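Unit 6: Property Crime Reports – From First Call to Case File

Reading for this unit: chapters 11 and 12 of the course packet. Bring the blank report form to the second session.

6.1 Burglary, robbery, theft

The three words are used loosely in the news and on the street. In a report they are not interchangeable.

Theft: taking property without consent, intending to keep it from the owner. No force, no threat, no unlawful entry needed.
Burglary: entering or remaining in a building unlawfully with intent to commit a crime inside. The crime need not be completed. Many states still grade the offense by whether the building is a dwelling and whether anyone was present.
Robbery: taking property from a person, or from that person's presence, by force or by threat of force.

A homeowner who comes back to a forced door and says "I've been robbed" has in most cases reported a burglary. Record the caller's words in quotation marks and classify the offense separately. The classification can change later; the quoted words should not.

6.2 The Hidholm problem

We use one practice case for the whole unit. Hidholm is a town with a small police department and one commercial street. On a Sunday in February the manager of Nemiteck, a tool rental shop, finds the rear door open and the office drawer forced. Loss as first stated: 300 dollars in cash and 15 cordless drills. Next door is Jista, a coffee counter, which has a camera facing the shared alley. Across the alley is the Myklebust warehouse, which has a night guard.

The report number is 623. Use it on every page you hand in.

6.3 Initial response

The first officer on a burglary call has a short list of duties, and the order matters. Check that no one is still inside. Give aid if anyone is hurt. Control the entrances. Identify the person who found the break-in and keep that person apart from other witnesses. Only then begin notes on the condition of the building.

Times are written from the dispatch log, never from memory. If the officer's own watch differs from the log, both times go in, with the source of each.

In the Hidholm problem the manager walked through the office and closed the drawer before calling. Ask what was touched, in what order, and with which hand. The answers affect which prints are worth lifting and which must be compared with the manager's own. 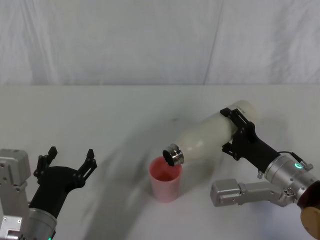 Fig. 6.1. Bottle tilted over a pink plastic cup.

6.4 The property list

The stolen property list is the part of the report most often returned for correction. Each line carries one kind of item, the quantity, the maker, the model, the serial number, any owner's mark, and the value. "Misc. tools" is not an entry. Where the serial number is unknown, write "unknown" and note whether the owner has been asked to look for it. A blank box tells the reader nothing.

Value is a frequent source of trouble. Replacement cost, purchase price, and current market value are three different figures, and the grade of the offense may depend on which one the statute uses. State the figure given by the owner and how the owner arrived at it – receipt, estimate, or insurance schedule.

When the Nemiteck manager checks the rental records, two of the 15 drills prove to be out with customers. The corrected loss is 13. The original list stays in the file. The correction goes in a supplement that refers to the first list by page and line.

6.5 Video and witness accounts

Before collecting video, compare the recorder's clock with a reliable time source and write down the difference. Ask how long the system keeps footage before it records over it. Request a period wider than the suspected time of entry.

Witness accounts are taken separately and in the witness's own order. Open questions come first ("What did you notice last night?"), narrow ones later. Do not describe the video to a witness who has not yet given a statement. The Myklebust guard reports hearing a van. Whether it was a van, or an engine the guard took for a van, is a matter for follow-up questions and should be left open in the first statement.

6.6 Closing and inactive status

A case without workable leads is made inactive, which leaves it open to new information. Serial numbers should already be entered in the stolen property database by then. Recovered goods are matched through those entries, sometimes over a year after the report.

Written work

1. Classify the Hidholm offense under your state's statute. Cite the section.
2. Draft the property list and the supplement for report 623.
3. Write eight open questions for the guard.

Hand in all three at the start of the next session, stapled, with the property list on top.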